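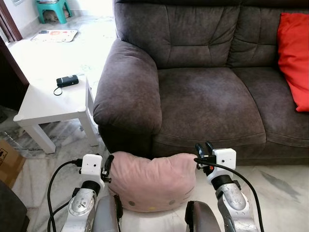

## Vudero Suede-Feel Sofa Brush

Anyone who has lived with a microfibre sofa knows how it goes. You sit down with a cup of tea, you get up again, and there's the shape of you left behind in the pile, a shade lighter than everything round it. Some people rather like that mottled look (we do, on a good day!), but when you'd like the whole seat to match again, or when there are crumbs and biscuit dust to shift, a decent brush is the thing to reach for.

We've been making brushes in Tirkcombe for a good long while, mostly for shoes and coats, and the sofa brush came about because customers kept writing to say they were using our coat brush on the settee. It did the job, but it was small and the bristles were a touch too firm for the armrests. So we made a bigger, softer one, and it has been our best seller since March.

### What you get

- One brush with a beech handle, oiled and left unpainted
- Soft nylon bristles on one face, a rubber edge on the other for pet hair
- A cotton loop, so it can hang in the cupboard under the stairs
- A drawstring bag, which you'll probably end up using for pegs

### How to use it

Vacuum first if you can, with the upholstery nozzle, and get well down behind the seat cushions. Then brush in long, light strokes, all going the same way. Left to right or front to back, it doesn't matter which, so long as you stick to it. Stitched seams and tufted backs want a bit more patience — go along the seam with the corner of the brush and then smooth the panel either side.

For a dried-on mark, check the care label before you put anything wet near it. A W means water-based cleaner is fine, an S means solvent only, and an X means brush and vacuum and nothing else. Let the patch dry fully, then brush it up, as microfibre nearly always dries a little stiff.

Please don't use the rubber edge on velvet or on plush cushions and soft toys. The bristle side is gentle enough for those if you go lightly.

### Sizes and details

| | Standard | Long handle |
|---|---|---|
| Length | 40 cm | 59 cm |
| Handle | Beech | Beech |
| Bristles | Soft nylon | Soft nylon |
| Loop colour | Natural | Navy |

The long handle version is known in our catalogue as the Slanina, and it's lovely for corner units and for anyone who would sooner not bend down.

### Looking after the brush

Comb it through with an old fork, rinse the bristles in lukewarm water now and then, and dry it bristles down. A dab of the Zuko wood oil once or twice a year keeps the handle happy. Don't leave it on a radiator, however tempting in winter.

Spare loops are free; just drop us a line with your order number.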